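4 听证会上的第一次发言：街区居民如何谈论治安预算

4.1 材料与现场

本节转入整个研究中最让我们兴奋的一批材料，也就是Medina市治安预算听证会的发言记录。前面几节讨论的选区边界、投票站位置和候选人传单，多少都有现成的统计口径可以借用，听证会发言却几乎没有。市议会秘书处保留了录音和签到表，但录音从未被系统地转写过，签到表上的字迹也常常要对着录音才能辨认。把这两样东西拼到一起花掉了大半个冬天，可是拼出来的东西实在值得！一个人走到话筒前，先报街名，再说自己为什么来，接着讲一件发生在自家门口的事，这样的开场在记录里反复出现，而每一次的讲法又都不一样。

我们整理的记录来自120场听证会，覆盖Nemgate和Tivell两个街区以及市政厅的全体会议。可以辨认、可以完整转写的居民发言共有703份，其中293份来自第一次在听证会上开口的人。“第一次”按签到表和此前全部记录比对得出，搬家、改名造成的误差我们在附录里单独讨论过，这里不再重复。议员、警务部门官员和受邀专家的发言不计入这个总数，只在分析问答往来时作为上下文使用。

两个街区的情况先交代几句。Nemgate在河北岸，老旧的联排住宅多，商铺集中在一条东西向的主街上，公交末班车收得早，晚间的会结束后常有人结伴步行回家。Tivell靠近货运铁路，近些年新建的出租公寓不少，居民更替快，教会和家长会是消息流通的主要渠道。两处的听证会都由同一个议会委员会主持，议程格式相同，发言限时也相同，这给比较带来了很大的方便。差别主要在会场：Nemgate的会开在图书馆的阅览室，Tivell的会开在一所中学的体育馆，后者回声很重，转写时吃了不少苦头。

Conano是本地一家小型报社，长期派人旁听预算会议，报道写得细，连哪一项拨款在会上被挪到下一次讨论都会记下来。我们用它的报道来核对议程变更和会议中断的时间点。报道里的引语没有进入编码，所有编码都以录音转写为准。凡是报道与录音不一致的地方，我们一律采用录音，并在底稿里留下批注，方便后来的人复查。

4.2 编码的办法

编码框架先从一小批发言里归纳出来，再用于全部材料。每份发言由2名编码员分别阅读，分歧较大的交由全组讨论。我们给每份发言标注四个方面：发言人以什么身份开口，讲述了什么事件，向谁提出要求，以及怎样结束。听起来平淡，做起来却处处有意思。“身份”这一项最初只打算区分居民、店主和家长，读了没多久就发现不够用。有人以“在这条街上长大的人”自居，有人自称是某位遇害者的邻居，还有人一上来就声明自己谁也不代表，然后用“我们”讲完了全程。

“事件”一项的边界争论最久。有一类发言讲的是一件确切的事，时间、地点、在场的人都清楚；另一类讲的是反复发生的事，比如每到入夜后街口总有人聚集，路灯总是坏着。我们起初想把后者并入“一般性评价”，后来放弃了这个做法。反复发生的事在发言人那里并不抽象，他们往往能说出是哪一盏灯、哪一个路口，只是说不出哪一天。最终框架里，这类内容单列为“惯常事件”，它后来成了解释力很强的一个类别。

“要求”一项区分了拨款、巡逻安排、公共设施、信息公开和道歉。最后一种数量不多，但我们坚持保留。要求道歉的人通常语气克制，讲得也短，很容易被归进“表达不满”一类里，而这样一归，他们实际提出的东西就消失了。记录中有一段Tivell居民的发言，从头到尾只讲了一件事：警员敲错了门，事后没有人回来说一声。她要的就是有人回来说一声。委员会主席回应时谈了新增培训经费，两个人说的显然是两回事。

转写保留了停顿、重复和中途改口。有些研究者习惯把这些清理掉，以便做词频统计，我们理解这样做的理由，但对听证会发言来说，改口往往正是最值得看的地方。一个人说“他们应该”，停下，改成“我们应该”，这一停里面有东西。编码员被要求标出所有主语更换，哪怕句子因此读起来支离破碎。

4.3 身份的出场方式

第一次发言的人和有经验的发言人，在身份的出场方式上差别非常明显。有经验的人开口很快，姓名、街名、所属团体，一句话交代完毕，随即进入要求。他们熟悉计时灯，知道黄灯亮起时还能再说两句，也知道哪位委员会追问。第一次发言的人则把相当一部分时间用在说明自己有资格站在这里。他们会讲自己住了多久，孩子在哪里上学，交不交房产税，甚至讲自己是怎么得知这场会的。主持人有时会催促，请发言人“回到议题上来”。

我们最初也倾向于把这些开场看作题外话，读得多了，看法彻底变了。资格的说明和后面的要求之间常有很紧的联系。讲孩子上学路线的人，后面要的是路口的照明；讲自己上夜班的人，后面要的是末班车站附近的巡逻时间。开场部分已经把证据摆出来了，只是没有用“证据”这个词。若只摘录要求部分，就会得到一串看上去缺乏理由的愿望，而会议纪要恰恰是这样摘录的。

纪要和录音之间的落差值得多写几句。秘书处的纪要有固定格式，每位发言人占一行，写明支持、反对或其他。“其他”这一栏塞得满满当当。我们把纪要与编码结果逐份对照，归入“其他”的发言里有大量明确的设施要求，只因为它们没有直接针对当天表决的预算条目，就没有了去处。委员会成员会后查阅的正是这份纪要。也就是说，居民在话筒前讲的内容，到了下一轮预算讨论时，很可能只剩下一行“其他”。这个发现让组里每个人都坐直了身子！它不需要任何人怀有恶意，格式本身就足以造成这样的结果。

Nemgate的店主群体呈现出另一种模式。他们大多在一起开过会，发言前有过分工，一个人讲夜间破窗，一个人讲保险费，再一个人讲顾客减少。单看每一份都很窄，连起来听则是一套完整的陈述。这种分工在录音里有迹可循，后一位常以“刚才邻居已经说过”开头，然后接着往下讲。编码时若把每份发言当成独立单位，就会低估这个群体论证的完整程度。我们为此增加了“承接”标记，记录一份发言在多大程度上依赖前面的人。

“承接”标记用到Tivell的材料上，结果出乎意料。那里的发言人多数互不相识，事先没有分工，承接现象却并不少见。人们是在会场里当场听见了别人的话，然后改变了自己原来要讲的内容。有几位手里拿着讲稿，讲到一半把稿子放下，这一点发言人自己在话筒里说了出来，“我写的是别的，但听了刚才那位，我想说这个”。对关心公共讨论的人来说，这类句子读起来真叫人高兴。听证会常被批评为各说各话的场合，这批材料至少表明，居民之间确实在相互倾听，哪怕台上台下的往来仍然生硬。

4.4 惯常事件与路灯

在全部话题中，路灯出现得格外频繁，超过了警力人数，也超过了监控设备。这一点我们事先完全没有料到。治安预算的主体是人员开支，议程材料也围绕人员开支编排，居民却一再把话题带到灯上来。坏掉的灯，被树枝挡住的灯，装在街道一侧而另一侧没有的灯，还有报修以后修好了又坏的灯。

从编码结果看，路灯几乎总是以“惯常事件”的形式出现。发言人不讲某个夜晚，讲的是所有夜晚。他们的语言里充满了“总是”“每次”“一到那个时候”，听上去像抱怨，细看则提供了很精确的地点信息。我们试着把这些地点标到街区地图上，Nemgate主街以北的几个路口密集得惊人，不同的人，在不同的会上，说的是同一处。任何一份单独拿出来都不算有力，叠在一起则很难忽视。

委员会的回应方式同样稳定。路灯归公共工程部门管理，不在治安预算之内，主持人通常会把这一点告诉发言人，并请他们向另一个部门提交申请。从程序上说，这个答复没有错。不过从居民的角度看，安全是一件整体的事，部门的分界线并不在他们走路回家的路上。有位Nemgate的发言人听完答复后问：那么哪一场会是讲灯的？录音里停顿了好一会儿，随后主持人请下一位上台。

我们认为，这个问题点出了预算听证制度中一个可以改进的环节。公共工程预算也有听证会，但时间安排在工作日的上午，公告登在另一个页面上，出席者以承包商和行业代表居多。两种听证会之间没有转交居民意见的渠道。若能在纪要格式里增加一栏“转交”，写明转往哪个部门、由谁跟进，成本很低，而前述“其他”一栏中的相当一部分内容就会有下落。这条建议我们在第六节会结合其他城市的做法展开。

4.5 悼念与预算语言

还有一类发言需要单独讨论，讲述者失去过亲人或邻居，他们来到预算听证会上，讲的是一个人的一生中最后的那段时间。这些发言打破了会议原有的节奏。计时灯照常变色，主持人多数时候不会打断，有时会有委员表示慰问，然后会议继续。

从文本上看，悼念性发言与预算语言之间的转换极为费力，发言人自己也清楚这一点。常见的做法是在讲述之后，用一句话把它和当天的议题连起来，例如请求保留社区调解员的岗位，或者请求延长青少年活动中心的开放时间。这一句往往讲得很快，像是补上去的，编码员在标注时对它的分量有过不同看法。一种看法认为它是礼节性的收尾，另一种看法认为它才是发言人坐上公交车赶来的缘由。全组反复听过录音之后，倾向于后一种。理由在于，这些发言人即使在讲述过程中声音不稳，到了这一句时措辞也相当准确，岗位名称和项目名称都说得对，可见事先做过功课。

我们对这部分材料的处理格外谨慎。正文不引用任何悼念性发言的原句，也不提供足以辨认当事人的街名。听证会虽是公开会议，人在会场里开口和被写进论文毕竟是两回事。底稿中的相关段落另行保存，查阅需经课题组同意。

值得一提的是，悼念性发言之后紧接着的几份发言，承接标记的密度明显偏高。原本要讲停车位的人会先说一句安慰的话，原本反对某项拨款的人会放缓语气，也有人当场撤回了发言。会场气氛的这种变化，纪要里一点也看不到。我们目前还不能说它对表决结果产生了影响，表决通常在数周之后，中间隔着太多环节，但它对在场者彼此的态度确有影响，这一点在转写文本中随处可见。

4.6 两个街区的对照

把两个街区放在一起看，差异集中在要求的指向上。Nemgate的发言更多指向委员会本身，居民把委员当成能够拍板的人，提问直接，追问也多。Tivell的发言更多指向警务部门，尤其是巡逻警员与居民的日常接触，谈到敲门、盘问和车辆拦停的比例更高，信息公开和道歉这两类要求也主要出自这里。

一个容易想到的解释是居住年限。Nemgate的老住户多，认识委员，也经历过几轮预算周期；Tivell的租户多，初来乍到，最先碰到的公共机构就是街上的巡逻车。不过把年限较长的Tivell居民单独抽出来看，他们的发言仍然接近本街区的模式，和河对岸的老住户并不相像。因此我们更愿意从街区内部的信息渠道去寻找原因。Nemgate有商户联络会，预算草案一公布就有人逐条解读；Tivell的消息多在家长之间口头传递，传到后来，预算条目的名称常常走样，留下的是某次接触的具体经过。

会场条件也不能忽略。阅览室座位少，发言人和委员之间距离近，问答更容易来回几轮。体育馆里隔着半个球场，话筒有回声，发言人讲完以后多半直接走回看台，很少等到答复。我们曾设想通过更换会场来检验这一点，委员会对此颇有兴趣，到六月仍未排出合适的时间。希望后续研究能够接上，这实在是一个难得的、几乎不需要额外经费的现场比较。

两个街区也有高度一致的地方。无论在哪一处，第一次发言的人都会在结尾致谢，感谢委员会给予时间，感谢其他居民留下来听。有经验的发言人则很少这样做，他们的结尾常常是一个日期或一个条目编号。我们并不想在礼貌与效率之间分出高下，两种结尾各有各的用处，但如果主持人能够识别前一种结尾，并在这时多问一句“您希望我们做什么”，许多被归入“其他”的发言就会多出一个清楚的要求。记录中有几次，委员确实这样问了，居民的回答又快又具体，读到这里我们几乎要鼓掌。

4.7 本节材料的局限

发言记录只包括走到话筒前的人。签了到却没有开口的居民，以及根本没有来的居民，都在材料之外。Tivell的会缺少稳定的口译安排，部分居民由家人代为转述，转述中的损失我们无法估计。录音质量参差不齐，体育馆的部分段落尽管反复辨听，仍有缺漏，转写稿中以空格标示，未作推测性补足。

编码框架是在这批材料中生长出来的，用于其他城市时应当先行试读，特别是“承接”一项，它对会议的座位布置和叫号方式相当敏感。若发言人在场外候场，轮到时才进入会场，承接自然会减少，这与居民是否愿意倾听无关。框架说明和标注样例随附录一并提供，欢迎同行拿去使用、修改，也欢迎把改动告诉我们。

下一节转向书面意见。与口头发言相比，书面意见篇幅更长，模板痕迹更重，但其中同样有路灯。

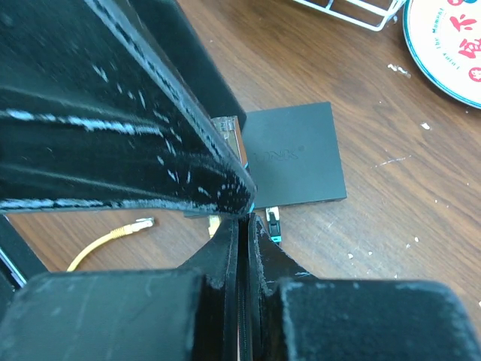
公共事务系 地方治理与公共讨论课题组
图1 黑色夹爪手指近景，指面可见浅灰白色划痕与磨损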